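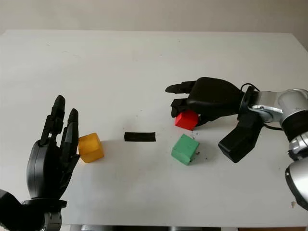

Loltix Releases Plinbridge 2 Surface Coating for Work Tables and Counters

STRICKLAND, 3 Feb 2022 - Loltix, a maker of coatings for commercial furniture, today announced the release of Plinbridge 2, a water-based matte topcoat for tables, counters and shelving. The product replaces the original Plinbridge coating, which will remain available to existing customers until July.

Plinbridge 2 is a two-part coating supplied as a base and a hardener. It is applied by spray or roller over a primed panel and cures at room temperature. The revised formula uses a finer matting agent than the first version. Loltix made the change after furniture shops reported that the earlier coating could show shiny patches where sleeves, trays and equipment rubbed against it over long periods.

In rub testing at the company's Strickland laboratory, coated panels were run for 1290 cycles with a dry abrasive pad under a fixed load. Gloss was measured before and after each run at a single angle. Panels coated with Plinbridge 2 stayed within the product's stated gloss limits at the end of the test. The full test method, including pad type and load, is given in the technical data sheet.

Working time after mixing is 90 minutes. Mixed material should not be thinned after that point, and any remainder should be left to harden in an open container before disposal. Two coats are recommended for horizontal surfaces. One coat is sufficient for table edges and legs. Light sanding is needed between coats only if the first coat has been left longer than overnight.

The coating is offered in white, light gray and clear. White and light gray can be touched up with material from a different batch, provided the whole panel is recoated. Spot repair of the clear version is not recommended, as the border of the repair may remain visible under low-angle light.

Plinbridge 2 can be cleaned with mild soap and water. Scouring powder and solvent-based cleaners should not be used. Ink and dye stains should be wiped off promptly, and a stain guide listing common office and workshop materials is included with each order.

Production takes place at the Loltix plant in Posen, where a second mixing line was added for the new product. Over 300 coated sample panels have been prepared for distribution to furniture makers and fit-out contractors. Samples are available on request through regular sales contacts, and orders ship from Posen in standard trade packs. Primer is sold separately.

About Loltix

Loltix develops and manufactures water-based coatings for furniture and interior fittings. The company has its laboratory and main office in Strickland and its production plant in Posen.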